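A near miss is still a result

In November our two-arm kitchen policy at Prudham logged 190 simulated runs and was reported as having no failures. I think that report was wrong, and the way we score these systems is to blame.

The task ends when the food is where it belongs. In 15 of those runs the food got there after the right forearm had pushed through the edge of the placemat. The physics engine resolved the overlap, the mat slid a little and the run was marked as a pass. On a real bench the same motion would load the wrist until the drive faulted - or until something else gave way.

The counter layout makes this easy to miss. The tomato sits on its cutting board with clear marble beside it, and the left arm has room to work. The red pepper lies on the mat, and the right gripper has to come in low over the corner. 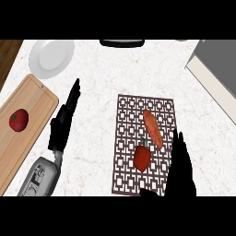 What should change

Contact force should be a pass criterion, logged for every link and not only the fingertips. Lorraine Furnival argued for this at Bloxham and was told it would slow training. It did, by 20 per cent. I consider that cheap.

Any run with unplanned contact should be scored as a fault, even if the task completes. Until then, a clean sheet from the simulator should not be used to clear an arm for work near people.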